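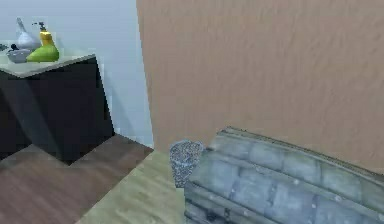 写给自己的信,本月这一条

各位读者,一月这期晚了,先道歉。本来打算写年度书单的,书单下期再说吧,这期想讲讲我怎么(勉强)从去年九月那一摊里走出来。很多人来信问,我一直没回,不是不想回,是回不动。

简单交代。九月,Zidier 的合同没续,同一个月,一段很长的关系也结束了。两件事前后差了没几天。那阵子我还照常发通讯,现在回头看那几期,句子都是飘的,有一期连标题都忘了写。有人来信说“你最近写得很轻”,我看了坐在厨房里哭了一场。不轻啊,是没力气。

然后搬家。搬到 Plalstead,租的房子,楼下是 Sengar 面包店,早上四点多就开始响。头一个月我恨死那个声音了,后来睡不着的时候反倒等着它响。有人在干活,天快亮了,就这样。

下面说点有用的,或者说对我有用的,你们自己挑。

一,每天写三行。不是日记,日记我写不下去,一写就变成控诉书。三行就够:今天吃了什么,跟谁说了话,身体哪里不舒服。写了 32 天以后翻回去看,发现前两周“跟谁说了话”那一栏几乎全是空的。看到的时候吓了一跳。自己完全没感觉到,还以为只是忙。后来就给自己定了规矩,一天至少跟一个人说句整话,面包店也算。

二,不要半夜做决定。半夜写的信先存着,早上再看。我存了两封,一封删了,一封改成四句话寄出去了。对方回了一个字,“好”。以前的我会为这一个字想一个礼拜,这次想了一下午。算进步吧。

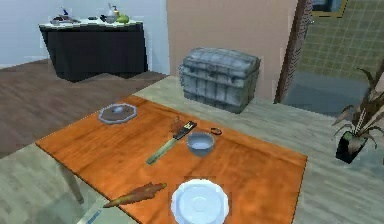
三,关于收拾。难受的时候人是不收拾东西的,这个我很有发言权。心里那点事也一样,拿出来,没处放,就搁着,搁久了就当它本来就该在那儿。像上面这张桌子,盘子也好盖子也好,一把浅绿色柄的刀斜斜躺着,刀尖前头还有一小团皱巴巴的褐色东西,说不上是什么。我那几个月脑子里就是这个样子。别想着一口气全清掉,我试过,清到一半坐地上起不来,比不清还糟。一次拿走一样。今天把那封没回的邮件回了,明天把旧钥匙还了,后天什么都不干也行。钥匙我拖到十一月底才还,还完去吃了碗面,加了两份青菜,觉得自己特别了不起。

四,别急着“成长”。这条我想多说两句。身边人都是好意,总说这段经历会让你变强。可能会吧,我不知到。但在还疼的时候听这个话,像是催你交作业。我那段时间最受用的反而是一个老同学,每周打一次电话,讲她家水管,讲她考驾照又没过,一个字不提我的事。讲完就挂。我后来跟她说谢谢,她说谢什么,我就是想骂教练。

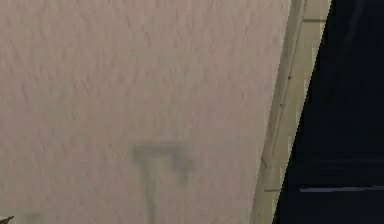 当然也有反复。十二月中有一个礼拜又掉回去了,三行也没写,面包店也没下去。以前我会觉得全完了,前面白费。这回就是停着,停了六天,第七天写了三行,第一行是“吃了饼干”。补不补前面那六天?没补。空着就空着,本子又不会怪我。

还有人问我信不信“放下”。我现在的说法是,没放下,但换了个手提。有时候走在路上会忘记自己提着东西,忘个十分钟,再想起来。这十分钟越来越长。目前就到这儿,更多的我也不敢讲。

读者来信摘一点。上个月问大家“难的时候第一件做的小事是什么”,回信里我最喜欢的几个:换床单;把手机放在另一个房间充电;去超市只买一个橙子;给阳台上的葱浇水,葱死了也浇。最后这位朋友,我懂你。

几件杂事:
Vikis 写作小组一月重新开,还是线上,每次一个半小时,摄像头开不开随意,不读稿也可以来坐着。名额不多,想来的直接回复这封信,写“小组”就好。
上期链接贴错了两处,已经在网页版改过来,谢谢来信提醒的各位。
下期主题暂定“怎么跟父母讲自己过得不好”。有话想说的请在月底前来信,长短不限,匿名也行,我会先问过你再登登出来。

水开了,先写到这儿。大家穿暖一点。

2025年1月4日,星期六,于 Plalstead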